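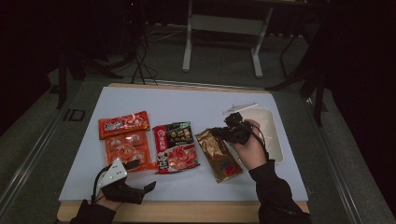 Four food packets on a white board. The dark one has golden Chinese characters on its black upper panel.

Food packet

A food packet is a small, sealed, flexible bag or pouch that holds something to eat, usually enough for one person or one meal. Noodles, soup powder, pickles, sauces, dried fruit, spicy snacks, tea, ready-cooked curry -- they all come in packets somewhere. I've kept this entry to the kind you tear or cut open by hand, so no big sacks of flour and no cartons. If you came looking for the little ketchup things, those get a short section near the end (they're usually called sachets, and I have opinions about them).

What counts as a packet

People use packet, pouch, sachet and bag pretty loosely, and it changes with where you grew up. I grew up saying "package" for everything, like most Americans, and "packet" only for seeds and instant oatmeal. Warrick Te Moana, who edits the tea entries here, calls a bag of chips a packet and a bag of frozen peas a packet too, and we went back and forth over the title of this page for most of August. He won, as you can tell.

For this wiki I go by the following. A sachet is tiny and flat and holds one squirt or one spoonful. A packet is bigger than that and lies more or less flat. A pouch has a folded bottom so it can stand up on a shelf. A bag is anything puffed with gas, or anything you need two hands to carry home. Plenty of products fall in between and I just put them where I'd look for them.

What they are made of

Most food packets are made from film, and most of that film is several thin layers stuck together. Plain plastic keeps water out pretty well but lets oxygen creep through, and oxygen is what turns fats stale. So there's often a layer in the middle that does the blocking. It can be aluminum foil, or a plastic with a very thin coating of metal on it, or a clear barrier plastic. The layer on the inside is there to melt and seal. The one on the outside takes the ink and the scuffs.

You can get a feel for this with a pair of scissors and a bright lamp. Cut an empty packet open, wipe it, and hold it up. Real foil blocks the light completely, and if you crease it the crease stays put. Metal-coated film usually lets a little glow come through and springs back when you let go. I did this with everything in my recycling one winter and my family was very patient with me!

Paper packets are still around too, for sugar, yeast, dry soup and drink powders. A lot of them have a plastic or foil lining, so they aren't as papery as they look.

How they are filled and sealed

The usual way is to start with a wide roll of printed film. The film gets folded around into a tube, the long edge is sealed, a hot bar presses the bottom shut, the food drops in, and a second hot bar closes the top while also making the bottom seal of the next one. Then a blade cuts them apart. Look at the back of a candy wrapper or a chip bag and you'll find that long seam running up the middle.

Flat packets are often sealed on three or four sides instead, from two sheets laid face to face or one sheet folded over. Those have no seam up the back, so the whole back panel is free for cooking directions.

I got to watch the first method at the Timero plant outside Torkport, where they pack dried noodles and a chili bean snack. The line I stood next to had been running for 18 years. Rochelle Ashby ran it on the day I visited, and she showed me how she checks seals, which was to take one packet in 200, put it under water in a clear tub, squeeze, and watch for bubbles. She could also tell a bad seal just from the sound of the bar coming down. I could not.

Keeping food good

There are a few different jobs here and they get mixed up all the time. Dry foods keep well mostly from being dry, and the packet only has to stop damp getting in. Chips and nuts need oxygen kept out, so the bag is flushed with nitrogen before it's closed. Cooked wet foods, like a curry or a stew that sits on a shelf with no fridge, have to be heated after sealing, in the packet, under pressure. That kind is called a retort pouch, and it works a lot like a can that happens to be floppy. It heats through faster than a can of the same weight on account of being thin, so the food inside spends less time cooking.

Then there's vacuum packing, where the air is pulled out and the film hugs the food. It looks very safe and people trust it too much. Plenty of vacuum-packed food still has to stay cold, so read the label before you leave it on the counter. (I've lost some very nice smoked fish this way.)

The little square of powder marked "do not eat" is either silica gel, which takes up moisture, or an iron powder, which takes up oxygen. If the oxygen kind feels warm after you open the packet, it's just doing its thing with the fresh air.

Color, windows and printing 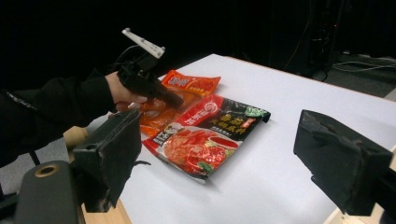

Color on a packet is a kind of shorthand, and shoppers pick it up without trying. Red tends to say spicy or meaty, green says vegetable or mild, and blue gets used a lot for salt and seafood, although every country shuffles these around and chips are a mess worldwide. The other big choice is how much of the food to let people see. Some makers print the film solid and put a photo of the finished dish on it. Others go see-through and tint the plastic, like the translucent orange package on the white tabletop here, and a tint like that can warm up the look of whatever is inside. I'd call it a half-window. A fully clear window is the most truthful of the three, but light is hard on oils and colors, so it suits things that sell fast.

Photos on the front are nearly always of the dish after you've cooked it with fresh stuff added. In small type you'll find "serving suggestion" or the same idea in whatever language. My favorite example is the Mirnon mushroom soup I used to buy, which showed a bowl with herbs, cream, toast and a spoon. The packet held a gray powder. It was good soup, though.

Packets meant for export often carry a sticker with the ingredients in a second language, slapped over part of the first. Collectors hate these. Soaking doesn't help, and a hair dryer on low works better.

Opening them

The small triangular cut in the edge is called a tear notch. Film tears easily in one direction and badly in the other, depending on how it was stretched when it was made, and the notch is supposed to be lined up with the easy direction. When it isn't, you get a tear that dives down the side and spills lentils on the floor. A zigzag edge works the same way, with every point offering a place to start.

For stubborn ones, cut straight across with scissors, just under the seal. Cut the whole strip off in one piece if you can, and throw it away at once. Those tiny corner snips end up in the sink strainer, or in the food.

Sachets

As promised. I kept a tally of the sauce sachets in my kitchen drawer for this page and got to 41, with 10 of them soy sauce. They don't last forever. Soy and vinegar hold up longest in my experience, mayonnaise is the one to be careful with, and if any sachet has swelled up, toss it without opening.

Collecting

There is a small, cheerful hobby built around flattened packets, mostly noodles and snacks. Collectors slit them along the back seam, wash them in cool water with dish soap, dry them between towels and keep them in page sleeves. The Shi albums, put together by one family over several moves, are the best set I've seen in person, and they're arranged by flavor instead of by maker, which makes it wonderfully easy to see how shrimp packets changed over time.

See also: Tin can; Instant noodles; Tea bag; Tear notch; Serving suggestion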